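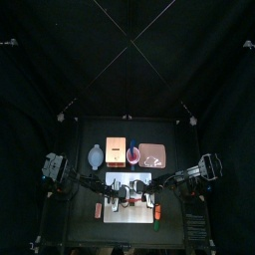 Two arms, one dark table, four things in a row.

OK so I finally did the thing my dentist has been on me about since October — I got fitted for a night guard! Thread for my fellow teeth grinders.

I put it off for ages thinking it would feel like sleeping with a hockey puck in my mouth. Nope! The one I got at the Clonside office is 2 mm thick and I forgot it was in by the third night.

Cost: 526 for the custom one, and my plan paid 200 of that. Ask your office to send the claim in BEFORE they take the molds. Mine did and it saved me so many phone calls.

Molds are way better than when I was a kid, too. No tray of pink goo, just a little wand they move around your mouth. I was in and out before my parking ran out!
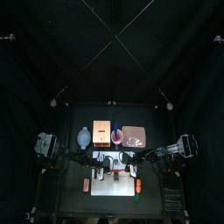
Resero asked if the drugstore kind works just as well, the sort you boil and bite down on.

Great question! I wore one of those for a few months and chewed right through the back corner. Might be fine if you only clench a little, so check with your dentist first.

Cleaning: cool water and a soft brush every morning, then let it dry with the case open. Hot water can warp it — ask me how I know (RIP drugstore guard).

Jaw is so much less sore when I wake up. I had toast with the crust on today and I'm thrilled!!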